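Ticket 131: Knob-turning tasks, scoring rules and when a grasp counts as a grasp
Project: Carby (simulated bench tasks)
Opened by: Karthik Sikder
Opened: November 5, 2018
Component: task rules, episode review
Severity: medium
Status: closed, with one item carried over

Summary

Reviewers disagree on how to score episodes on the dial panel. One person marks a run as a pass when the fingers close on a knob, the next marks the same run as a fail because the panel has shifted. We need one written rule, and I'd love it to be short enough that people will read it before they start and not after.

I've put this in as a support ticket because the first two complaints came in through support, but it's really a good practice question and I think it's a very nice one to get right!

Environment

Carby simulator, marble tabletop, two-finger gripper with the yellow fingers, wrist view. Jurčo build from September. Review done in the Foltira viewer at normal speed, then again frame by frame.

What was reported

Report A: the panel isn't fixed to the table, so when the fingers come in they can push it before they hold anything. The reviewer wanted to know whether a turned panel with an unturned knob is a fail or a "no result".

Report B: from the wrist view it's hard to be sure which knob has been picked. The knobs are dark, the panel is dark, and the ones between the fingers sit close together. Two reviewers named different knobs for the same frame.

Both reports are fair. I spent the morning in the viewer and had the same trouble as everybody else.

Log, entry 1

Started with Report B. The best landmark on these knobs is the white indicator line. Some of them have a long clear one and some have only a pale streak, and the tick marks on the panel help when a finger isn't covering them. The characters printed next to the scales are too small to use, so please don't write down a scale value from this view, however tempting it is.
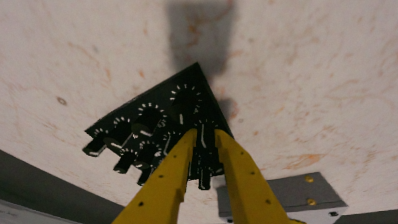 My proposal for naming is that we stop using words like "top left dial" altogether. The panel can lie at any angle, so "top" means one thing in the view and another on the panel. Every knob gets a number from the model file, and the reviewer writes the number. If a finger covers so much of the knob that the number can't be settled, write "unclear" and move on. An unclear is a perfectly good answer and it doesn't count against the reviewer.

Log, entry 2

Now Report A. I went back through our old rule sheet and found that it says "the robot should turn the knob". That's the whole rule. It was fine when the panel was bolted down in every scene, and it stopped being fine the day we let it go loose.

I've split it up like this:

Contact. A finger touches the knob or the panel. Record it, no score.

Hold. Both fingers are on opposite sides of the same knob and stay there for the hold time in the task file. One finger on the knob and one on its neighbour is a contact.

Turn. The knob moves relative to the panel. This is the important one. If the knob and the panel go round together, the turn is zero, even when it looks lovely from the wrist.

Release. The fingers open and clear the knob without dragging the panel along.

A pass needs hold, turn and release, in that order. Anything else is a fail with the last stage reached written beside it, so a run that got as far as the hold is still useful to whoever is training on it.

Log, entry 3

Reply from the Karance side, who use our scenes for their own checks. They asked whether the turn should be judged by eye or from the simulator state. From the state, always, with the picture as a second check. Where the two disagree, open a ticket and attach both. I would much rather read more than 33 small tickets than have one wrong rule quietly copied into everybody's scores.

They also asked about loose parts on the table that aren't the target. Good question, and the old sheet had nothing on it at all. I set up a second view to think it through.

Log, entry 4

Draft rule for the other parts on the table:

Before the run, the reviewer notes the target part and nothing else. Any other loose part is a bystander, whatever it looks like and however close it is to the fingers. 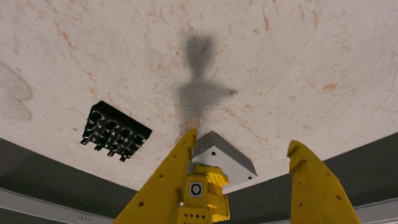

A bystander may be touched. It may not be lifted, pushed off the table or wedged against the target so that it does the holding for the gripper. That last one is sneaky and I've now included it in the training notes, with thanks to Karance, who thought of it before I did.

Colour needs care too. A yellow part next to a yellow finger can be read as part of the gripper when you're going quickly, so the reviewer should follow the finger from the bottom of the view to its tip before deciding what it is touching. The same goes for soft grey shadows on the marble, and for the veins and stains in the stone pattern. Those belong to the table and are never recorded as objects.

Partly hidden parts get the same treatment as partly hidden knobs. Name what you can see, write "unclear" for the rest, and don't fill in a shape from memory of an earlier run.

Log, entry 5

Tried the draft out. Each of us scored the same batch separately, without talking, and then compared sheets. We split on 2 runs, and both came down to the hold time, which was missing from the task file. That's a gap in the file and easily mended. I was delighted — last month a batch like this would have meant an afternoon of arguing.

Fix

Rule sheet replaced with version 4. The old one-line rule is gone from the Jurčo docs. Foltira now has a field for the knob number and a field for the last stage reached, and it won't save a sheet with either left blank ("unclear" is accepted in the knob field).

Task files without a hold time are refused at load, with a message saying which file it is.

Carried over

Whether a pass should be allowed if the panel slides in a straight line but doesn't rotate. I lean towards yes, with the distance recorded. Karance lean towards no. Please add your view on the follow-up ticket, preferably with a run attached so we're all looking at the same thing.

Closed by: Karthik Sikder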